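Filed under: Home & Everyday Life / Working Papers

4.2 Bed making as a folding problem

We came to the bed late in this study, after a long stretch on shirts and towels, and it quickly became our favorite part! A towel has four corners and you can see them all. A duvet hides its corners under its own bulk, and every pull at one side shows up as a ridge somewhere else. Across the 282 diary entries kept by the Wornley households, the duvet is mentioned far more often than the sheet beneath it, and usually with some feeling.

Most people wrote about making the bed as one job. Once we read closely, though, two jobs came apart: getting the cover flat, and deciding where it should stop at the pillow end. The second is a matter of taste. Some households pull the duvet right up over the pillows, and others leave a band of bottom sheet showing and stand the pillows up against the headboard (Figure 3).
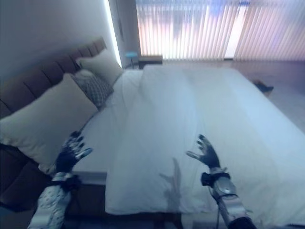 Figure 3. A white duvet with a strip of bottom sheet left exposed, and three pillows, one of them patterned, against a channel-tufted headboard.

Of the households that answered our follow-up, 34 described a fixed pillow order, and we loved these answers. They were full of small rules, such as plain outside and patterned inside, or the biggest one nearest the door. Wrinkles were treated with much more patience. A soft fold in the middle of the bed was "fine," while a crooked edge at the foot was "not done yet." We return to this in Section 5, where the same split appears with tablecloths.

Comments

Trygve Viklund: Great section. Did you ask about beds shared by two people? In our house the argument is all about the foot end.

Ewan Waaka: We did, it's in the appendix. The foot end comes up a lot!

plendance_reader: patterned pillow in the middle, always

Clusoleck uses cookies to remember your reading settings. Accept / Manage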